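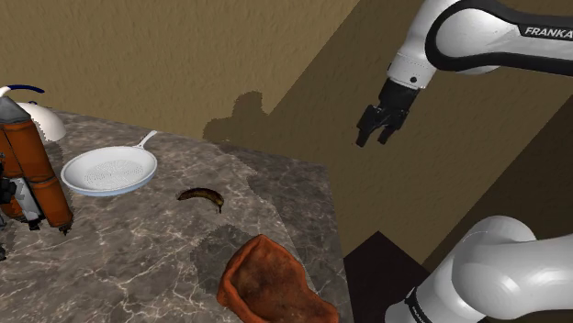 Sesport street series: changes to judging and entry

The Sesport street series returns in August with a revised format. Each rider takes two timed runs and 4 single-trick attempts. The better run counts, together with the two highest trick scores. Last season both runs counted, so one early fall usually ended a rider's chances.

Scores are given out of 100 by a panel led by Yavuz Canpolat. The top and bottom marks are dropped and the rest averaged to two decimal places. Ties go to the rider with the higher single trick - if that is also level, the second run decides.

Nam-gil Maeng finished last season on 1,751 ranking points, 200 clear of Gediminas Šimkus. Ranking points carry over at half value. Both riders are seeded directly into the semi-finals.

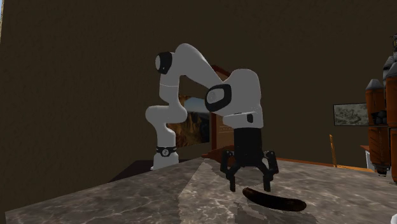

Course and entries

Zornus is building the course. The main rail has been lowered slightly and the run-in lengthened, following comments from Mi-kyung Koo after the test session. The hip on the left side stays as it was.

Entry forms go to Chang-ho Min at the series office. Riders under 16 need a signed consent form, and helmets are compulsory in practice as well as in competition.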